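Stullodel Help Home | Artists | Uploads | Mixtapes | Premieres | Account | Contact

Section 3: Setting up a mixtape page

Before you start, have your finished tracks, the cover art, and the names of all guest performers and producers in one folder. A page can't be saved as a draft until it has a title and at least one track.

1. Sign in and open Mixtapes, then New Page.
2. Type the title as it should appear to listeners. Capital letters are kept as typed.
3. Drag your tracks into the list. Wait for the green bar next to each one.
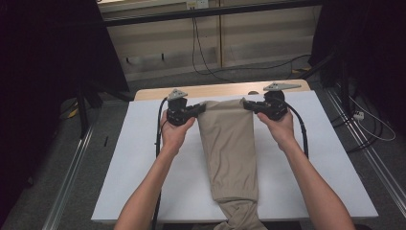 Track order is set by the list, top to bottom, and file names have no effect on it. To move a track, hold its handle and drag. To move a whole side of a tape, select the first and last tracks before dragging. The block then travels as one piece, like the folded khaki trousers held by two corners of the waistband end. Release it when the blue line shows between the tracks you want.

4. Open each track and fill in Guests and Producer. Separate names with a semicolon.
5. Choose Stream Only or Stream and Download.

Caution: Changing step 5 after release resets the download counter. Plarkham accounts can't restore it.

6. If two tracks should run together with no gap, select both and click Join. 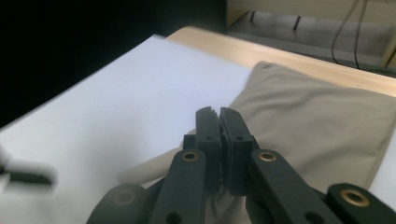

Join works on neighboring tracks only and leaves the audio files alone. The player closes the space between them during playback. Set the overlap to 0 for a live recording, or up to 12 seconds for a DJ blend. A short overlap leaves a thin strip of the first track showing between the two blocks on the timeline, much like the beige cloth between the black finger pads. Click the strip to listen to the change.

7. Click Preview and play the tape through once.
8. Set the release time and click Schedule.

Note: Descriptions are limited to 400 characters. Links count toward the limit.

Premiere requests go to Poonam Bhardwaj through the Contact page. Include the preview link.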